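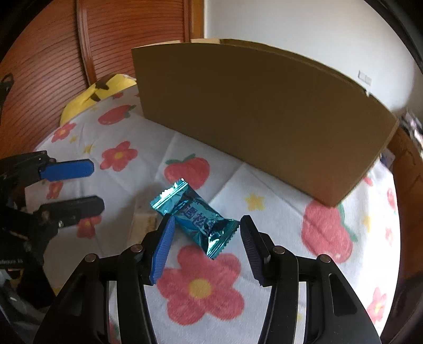 Candy duty, both grippers out, on the strawberry sheet.

December 2018

So the trial kit from Drudell is at my place for 20 days and I have to decide whether we buy it. Marcela Urban at the Stodcombe office wants a yes or no before the holidays, and she keeps calling it "the tongs," which is fair!

The deal goes like this. You get two hand-held grippers, you squeeze, you pick things up and put them somewhere else, and the Casteo software chews on the recordings and (they say) hands you back something a robot arm can learn from. The full package is $3,317, plus a monthly fee I had to dig for, way down on the last page of the quote. Grr.

I've been doing it all on the bed. The desk is too hard and everything skitters, and the sheet gives a little, so the fingers can get down under an edge. I love those blue finger pads, by the way. The ridges grab a foil wrapper without mashing it, at least when I come in straight. Come in crooked and the candy spins around and I say a bad word, which I guess is on the recording now.

Tonight's job was candy into the cardboard box, over and over. I got to 147 good ones before my wrist started complaining. Left hand is much worse than right. I keep closing too early with it, and the manual has one skimpy paragraph on two-handed work. Wrote to support about that and got a nice long answer from a guy at Vávra, who do the repairs for them, with a drawing of where to rest your thumb. It helped a bit.

Things I still want to try: socks, a spoon, the house keys. Also a whole session after dinner when I'm tired, to see how sloppy I get. Marcela says around 50 takes of each would be plenty for her.

Leaning yes on the grippers, no on the monthly fee. Will ask if they'll sell one without the other. Ate four of the candies. Need to buy more tomorrow, and find the charger.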